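Moisture Movement in Stored Bread - speaker notes
Maxine Lowther, Kurnden baking technology meeting, January, morning session

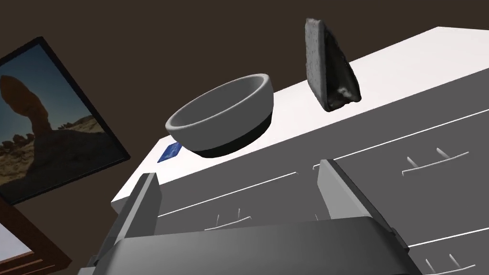
Bowl and slice of dark bread at a cabinet top. Computer rendering.

Slide 1. Scope
Staling and drying are two separate processes. Most people in the room will use one word for both. Define them before going further. Drying is net loss of water from the loaf. Staling is a change in the starch that makes the crumb firm even when no water leaves the loaf. A loaf sealed in film will still go firm. Say this twice.

Today covers water movement inside the loaf and between loaf and package. Mold comes up only where it limits storage time. Sourdough acids are left to Reijo Jääskeläinen, who has the slot after the break.

Slide 2. The loaf at the end of baking
Crust leaves the oven very dry. Crumb keeps most of its water. The difference between the two drives everything on the next four slides. During cooling, water vapor moves outward and some of it condenses in the crust region. Cooling rate matters more than most plants allow for. If the loaf is bagged warm, the inner face of the bag gets wet and the crust softens within hours.

Pause here for the cooling curve. Point to the shoulder in the center-of-loaf trace and leave the surface trace for questions.

Slide 3. Rye compared with wheat
Rye flour carries more pentosans, which hold a lot of water. A rye crumb is denser, has smaller pores and gives up water slowly. Firming is also slower. This is why rye is often sold days after baking and wheat rolls are not.

High-rye loaves should rest before slicing. Cut too early, the crumb smears on the blade and the cut face seals badly. The Skoscombe bakery rests its rye for 13 hours on open racks. Their earlier practice was 10 hours, and the slicer had to be stopped for cleaning twice a shift.

Slide 4. Temperature
Starch recrystallizes fastest a little above freezing. A refrigerator is therefore the worst place for crumb softness, although it does slow mold. Freezing nearly stops firming once the whole loaf is through the critical range. The time spent passing through that range counts, on the way down and again on the way up.

Expect an objection from anyone who keeps bread in a refrigerator at home. The answer is that both observations are correct: less mold, firmer crumb. Reheating reverses part of the firming, for a short time, and costs water.

Slide 5. The Fostuvcombe trial
Test set was 300 loaves of one recipe, 70 percent rye, from a single oven. Three packages: paper bag, perforated film, sealed film. Storage at room temperature. Crumb firmness was measured by compression on center slices, end slices discarded.

Results in order:
Paper bag - largest weight loss, crust stayed hard, crumb firm by day 5.
Perforated film - moderate weight loss, crust slightly soft, best panel scores overall.
Sealed film - almost no weight loss, crust leathery, first mold of the three.

Do not read the numbers off the table. The handout has them. Mention that the panel was small and drawn from plant staff, so the scores are useful for ranking only.

Slide 6. Sliced against whole
Slicing multiplies exposed crumb surface. In paper, a sliced loaf loses weight much faster than a whole one. In sealed film the difference in weight is minor but the mold risk rises, as the blade carries spores across every cut face. Blade hygiene is a storage variable and should be logged with the others.

Slide 7. The Chacko model
Two compartments, crust and crumb, with one transfer coefficient between them and a second between crust and package air. It fits the paper bag data well. It fits sealed film poorly after the third day, probably due to condensation that the model leaves out. Show the residuals. A third compartment would help, but the current data cannot support another coefficient.

Slide 8. Practice points
Cool fully before bagging. Record core temperature at the bagging station, since the clock alone is a poor guide in summer.
Match perforation to the crust wanted at day three.
Keep rye out of the chiller unless mold is the limiting factor.

Questions
Likely ones: enzymes, added fat, vacuum cooling. Enzymes get a short answer, as the trial recipe contained none. For vacuum cooling, refer them to the Skoscombe notes at the back of the handout. Hand over to Reijo at 10:50.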